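Week 6 handout: Budgeting for hand-held grippers
Unit notes, Pacita Estrella

Last week covered fixed arms. These notes deal with the cheaper end, where a person carries the gripper through ordinary household jobs and the recordings are used later to train an arm. Read them before Friday, as the costing exercise uses the same figures.

Start with the job list. Write down the rooms, the surfaces and the kinds of objects before you open a catalogue. A bedroom job with soft toys, rings and cushions needs a wide opening and a finger surface that holds fabric. A kitchen job may need something else. Groups that buy first usually end up paying for a second set of fingers.

The two quotes we will work from are:

Jikitz hand-held unit, one pair of fingers included: $1,386
Ellari hand-held unit, fingers sold separately: $551

The Ellari price looks better until you add fingers, a camera mount and freight. Ask for all three in writing.
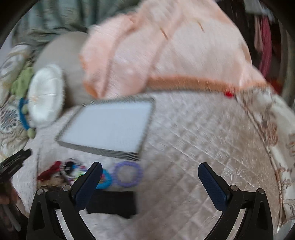
Finger pads are a consumable and should have their own line in the budget. Textured pads wear at the tips, and the rate depends on what you pick up -- quilting and plush are easy on them, hard plastic less so. For the exercise, allow 11 spare pairs for the year. Bolts and pivots go under maintenance.

Labour is the line most often left out. Someone has to set out the objects, do the recording, check the files and tidy up. If your operators work in homes, include travel time and a small payment to the household.

Storage comes next. Grube and Dakmont both charge by the month, but only Dakmont bills separately for downloads. Read the terms on that.

Exercise: you have $2,000 for equipment and nothing more until June. Choose one of the two units and prepare a one-page budget with freight, spares and a reserve. State what you would leave out if the freight quote doubled. Labour goes on a second page and doesn't count toward the limit.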